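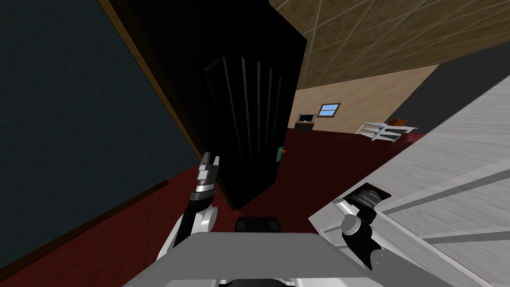 A tall black door with a grooved panel, set near a wall of dark teal.

Color Returns to the Rented Room

For most of the past decade, the standard rental apartment in Mistville was painted white before each new tenancy and left that way. Property managers preferred it for a simple reason: one paint served every room, and a scuffed wall could be touched up in an afternoon. Tenants who wanted color were asked to restore the walls at their own expense.

That practice is changing. In June, the Flarholm Housing Association revised its lease terms to permit residents to paint up to two rooms without prior approval, provided the color is chosen from a published list of 12 shades. The list includes deep greens, a brick red and several blues that would once have been refused outright. The association manages 2,000 units in the district, and its decision has been followed closely by smaller landlords.

"Residents stay longer in homes they have had a hand in shaping," said Dragica Georgiev, who oversees tenancy policy for the association. "The cost of repainting is modest when set against the cost of an empty unit."

Doors and trim remain subject to separate rules. Entry doors facing a shared hallway may not be altered. Interior doors may be painted in a gloss or satin finish, and residents are advised to remove the hardware first and to sand lightly between coats. The association does not supply brushes or rollers.

Despina Yordanov, an interior designer with the Masri studio, recommends that residents begin with the room that receives the least daylight. Dark shades tend to disappoint in large, bright rooms, she said, where every uneven stroke is visible by noon. She also advises testing a color on a board and moving it about the room for several days before purchase.

Applications for shades outside the list are reviewed within six weeks. A fee of $100 applies and is refunded if the request is declined. Printed color cards may be collected from the association's office on Oline Street during regular business hours.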